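Workshop notebook, August

Bench two, started a bit after 7 a.m., kettle on before anything else.

The colors for the Gittins parade are back in pieces, which is how they always come back. The regimental association wants them carried past the visiting royal at the end of the month, dipped once, carried off again, and then hung in the chapel for good. My part is to make sure that what gets dipped comes up again still attached to the pole.

State on arrival: fringe missing along most of the lower edge. Silk split at the hoist in two places, both old repairs, both mine if the initials on the tape are to be trusted. I was younger and used too much glue. Crown in the upper corner is sound. Motto is sound except for the last word, where the gold thread has lifted and somebody has pressed it flat with what I can only assume was a thumb and good intentions.

Siwan Griffiths rang at 9:30 to ask if it would be "parade ready." I said it would be ready for a short parade. She asked how short. I asked how far the square was from the car. We left it there.

Fringe. I ordered from Kanus again in spite of last year. They now send bullion in lengths of 500 mm, where it used to come in one run, so there will be joins. I've put the joins at the back edge, away from the royal side. Nerys Lloyd pointed out that the royal side depends on which way they march, and that last time they changed it on the morning. I've written to ask. No reply so far, but I did get a very nice invitation to the rehearsal.

Thread test: three golds against the old motto. The Dultuvum is too yellow, looks like custard. Pendo no. 2 is close in daylight and wrong under the lamp. Pendo no. 4 is wrong in daylight and close under the lamp. The parade is outdoors and the chapel is lit by lamps, so I'm going with no. 2 and the chapel can put up with it. Rain would settle the matter for everyone.

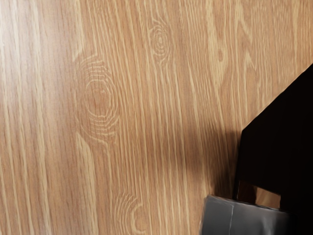

The hoist repair took most of the late morning. Took the old tape off with damp blotter and patience, mainly blotter. The glue came away in flakes and brought less silk with it than I'd feared. New support is fine net, dyed last week, a shade darker than I'd like, though once it was under the silk I couldn't find the edge without my glasses. For laying the warp straight I've gone back to the trick of lining it up by eye against wood grain, and long pale streaks like those on that tabletop are good for it, with one caution: they lean a little, upper right to lower left, so if you trust them all the way down you'll end up with a flag that leans too. Check against the steel rule every hand's width. I didn't do this on the Gittins pennant in the spring and it has hung like a drunk sentry ever since.

Lunch. Nerys reports that the guest list for the stand has reached 4,000, on a square that I'd have said holds a bus and a half. The band is 30 strong and will be playing directly behind the color party, so whatever wind there isn't, the trombones will supply.

Afternoon, the pole. The finial is a lion, or was cast by someone who'd had a lion described to him. The screw thread is worn and he turns slowly to the left as he's carried. Packed it with waxed linen and gave it a quarter turn past tight. Walked it up and down the yard at what I believe is a slow march. He stayed facing front. The man delivering the boxes saluted, so the effect must be about right.

Costs so far, for Siwan: net and dye out of stock, no charge. Fringe and thread come to around 500, which is more than the association said they had and less than they spent on the lunch. I'll send it after the parade when everyone is feeling patriotic.

Still to do:

Last word of the motto, couch down, no. 2, small stitches.
Remaining fringe, lower edge, joins to the back (whichever edge that is by then).
New cover for the sleeve. The present one has moth.
Ask again about direction of march.
Ask who is carrying. If it's the tall one from last year, warn him about the arch.

Stopped at 5:15. Colors flat in the long drawer under tissue, pole on the wall hooks, lion facing the room. Nerys has the key.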